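Search this site
Enter keywords

Posted in February by Emília Mikuš, Study Abroad Office

Wanted: two trip leaders and a dozen patient students for the Milluveck summer term

Milluveck College is sending students to the town of Hrubý again this summer, to study conversation and travel writing, and the office needs people. The course runs four weeks. The town has one bakery, one bus and a great many opinions about how you should pronounce its name.

Leaders teach in the mornings and spend the afternoons finding whoever missed the bus. Past leaders have called the job rewarding, usually after a nap. 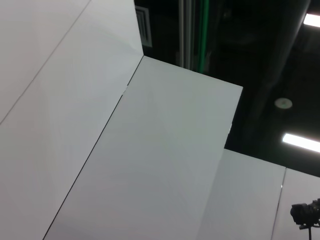

What leaders do

Teach one section, carry the Dolik phone (our emergency line, used mostly to ask what time dinner is) and read 200 pages of student journals a week. You will learn a lot about the bakery. You should have taught college students before and be able to sleep through singing. The local language helps, but Igor Štěpánek, our coordinator in Hrubý, will meet the group at the station and has been known to translate for people who didn't ask him to.

The stipend is modest. Airfare, a room and breakfast are covered. Lunch is between you and the bakery.

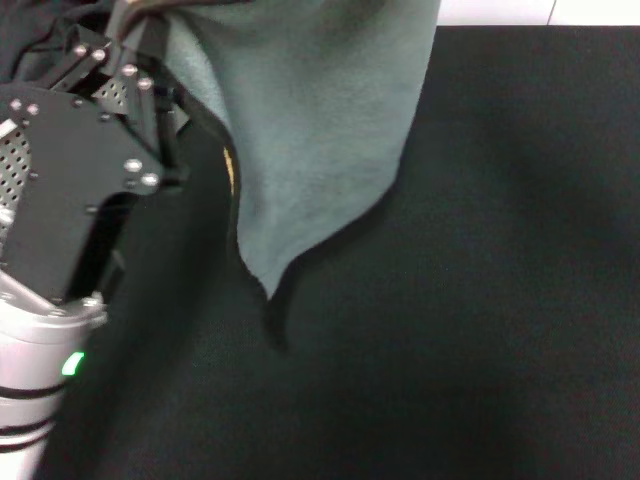 Leaders also get Sunday off, in theory. Last year's pair spent theirs at the train station with a student who had packed her passport in a suitcase and sent the suitcase ahead.

What students need

A 2-credit writing course on your transcript, a valid passport and a willingness to walk uphill. The deposit is $308, and it's refundable until we buy your ticket. Please don't ask us to hold your place with a promise.

Dispatches from the trip go on the college travel blog, Flirix, where your grandmother will read them. Write accordingly. 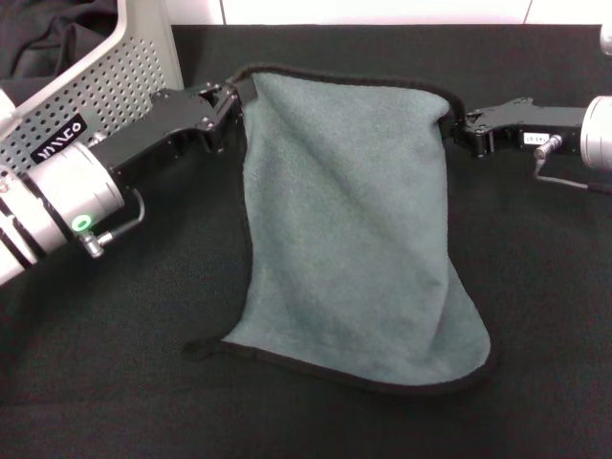
How to apply

Bring a one-page letter to Room 205 before 4 p.m. on any day the door is open. Tell us where you've been, or where you meant to go and what went wrong. Leaders should add a résumé and two references who still like them.

Contact the Study Abroad Office | Copyright Milluveck College | Back to top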